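Who Do You Tell? Complaint Procedures in Small Workplaces
Final project report, Employment and the Law
Ayman Shawky
December 2021

Where the project came from

When our instructor asked us to choose a topic back in the first weeks of the course, I wanted something about court cases, because court cases are what most of us picture when we think about employment law. I read a good many of them (more than I needed to, I admit, and I enjoyed it), and what kept catching my attention was the part before the lawsuit. There was almost always a stretch of months, sometimes years, when the employee had already told somebody. They told a shift lead, or a friend in the office, or wrote an email that got a polite answer and then nothing. I became very curious about that stretch, and this report is the result.

My question was a plain one: if you work for a small employer and somebody is treating you badly, does the written policy tell you who to go to, and what will happen when you do?

What I looked at

Three employers in and near Brarnia were kind enough to share their staff handbooks with me. Stekari is a packing and mailing business, Gomier runs two bakeries, and Belhaj is a family-owned furniture store with a delivery crew. I also handed out a short survey to people who work, or have worked, for employers of a similar size. I had hoped for 900 replies, which my classmates found very funny, and I ended up with 547. Considering that I was mostly standing outside the library with a clipboard in March, I am still pleased with that, and I would like to thank everybody who stopped.

The survey had 11 questions. I did not ask anyone to describe what had happened to them. My instructor and I agreed that a student project has no business collecting stories that painful without being able to offer any help afterward, and I think that was the right decision, even though it means some questions have to stay open.
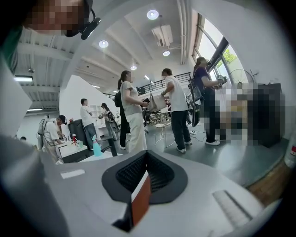
The first thing I checked in each handbook was whether it named a person to receive complaints, and whether it named a second person in case the first one was the problem. Stekari's does both. Gomier's names the bakery manager and stops there. Belhaj's says that "concerns should be raised with management," and since management at Belhaj is a father and two daughters, you can see how a new driver might hesitate. The handbooks also say very little about where a conversation should take place, and I came to think that matters a lot more than I expected. Plenty of people work in one big open space with a high ceiling and coworkers standing around the tables, perhaps one of them with a headset on, and in a room like that asking your supervisor for a quiet word is already a public event. Several people wrote in the margins of the survey that they never complained because everyone would have seen them do it. One wrote, "The only door that closes is the bathroom." I have thought about that sentence often.

What people said about being believed

I expected fear of being fired to be the most common reason for staying silent. It was high on the list, but it came second. The reason people checked most often was "I did not think it would change anything." Over 200 people checked it, and quite a few of them underlined it too, which my spreadsheet had no way of recording, so I am mentioning it now.

The next question asked what would have made them more likely to speak up, and the answers were modest. People wanted to be told that the complaint had been received. They wanted a date by which they would hear something. They wanted to know whether the person they were complaining about would be shown their name. None of these costs an employer much money. Only Stekari's handbook gives a time limit (two weeks for a first reply), and the office manager there told me she wrote that line herself after losing a good employee over a complaint that sat in a drawer.

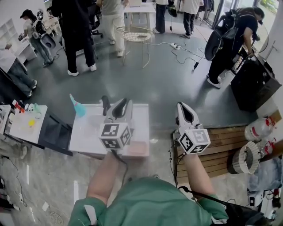

Retaliation was the subject I found hardest to write about, partly because the word sounds so dramatic and the thing itself is often small. Someone complains, and a month later they are getting the early shifts. They stop being invited along to lunch. Their vacation request takes longer than it used to. In the cases I read, the employee usually had to show a link between the complaint and what came after, and with changes that small the link can be very difficult to prove. All three handbooks say that retaliation is forbidden. None of them gives a single example of what it looks like, and I would gently suggest that all three add a few.

Keeping notes came up again and again in my reading. People who had written down dates, times and the names of anyone present tended to be on firmer ground later on. I asked about this in the survey too, and most people who had been through something had kept nothing at all. I understand why. Writing it down makes it feel real, and a lot of us would rather have a bad week and hope the next one is better.

Limits of the project

My sample is whoever happened to walk past the library and had a pen hand free. Students are surely overrepresented. I read three handbooks, all from employers friendly enough to lend them to me, so the unfriendly ones are missing. I am also not a lawyer, and nothing in this report should be used as legal advice.

If I continue with this next year, I would like to talk to supervisors. I only heard from them in passing, but a couple told me they had been handed a complaint with no training whatsoever and had lost sleep over it. Gomier has already said I can come back, and the manager has promised there will be rolls.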